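Waltora Student Robotics Project – Spring Progress Report

Prepared for the Clarix Education Fund

Dear friends at the fund,

We are now past the halfway mark of the grant year, and it feels like a good moment to let you know how things are going, where your money went, and what we still hope to get done before the students leave for the summer. The short version is that we are behind on paperwork and a little ahead on nearly everything else, and that the students are having a wonderful time.

Where we are

When we wrote to you last fall, the plan was for the class to collect demonstrations of simple household tasks with hand-held grippers, and then train a small arm to repeat them. We had promised 2 tasks by April. The students chose cup placing and cushion straightening, and then talked us into adding drawer closing as well (they can be very persuasive, this group). As of this report they have recorded 314 usable demonstrations toward our goal of 700. That is fewer than it sounds like we should have, but we threw out most of the first month's recordings when the class decided its own rules had been too loose, and I was proud of them for making that call.

The class works in 4 teams, and each team swaps jobs every session so that everyone gets a turn with the gripper, the notes, and the file checking. The file checking is the least popular job by a mile. We have moved it to the start of the session, while people are still fresh, and the grumbling has gone down quite a bit.

Work in the room

Most of our sessions now take place in the open office space at Kamata, which has been generous with its evenings. We like having real furniture around us – armchairs, a side table, desks and swivel chairs – and the students have learned a great deal about how differently a task goes when it isn't laid out neatly on a lab bench. We keep a printed marker near the big television as well, and reading up on how such markers help a camera find its place turned into a very nice side lesson on geometry. 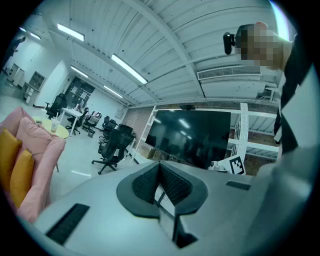 Spending so far

The largest cost was parts for the grippers, including replacement finger pads, which wear out faster than we had budgeted for. The second was storage for the recordings. We bought the drives from Pirkov and they have given us no trouble. Snacks came out of our own pockets, as agreed, and I will only say that we underestimated the snacks.

We have not yet touched the travel line. If you are comfortable with it, we would like to move part of that money over to spare parts, and I will send a separate note with the amounts.

What has been hard

Two things, mainly. Our written instructions were too long at first, and new students skipped straight past them, so one team has rewritten them as a single page that gets taped to the lid of the equipment case. The other is that training the arm takes longer than a session lasts. We start a run before going home and look at the results the next time, and the waiting is difficult for people who are fifteen and want to know right now!

What comes next

Through May we will keep recording until we reach the full count, then give the last weeks to the arm itself. The families' evening is set for 6:30 p.m. at Kamata, early in June, and we would be so pleased if someone from the fund could join us. I will send the address and parking details along with the budget note.

With warm thanks,
The project lead, Waltora Student Robotics Project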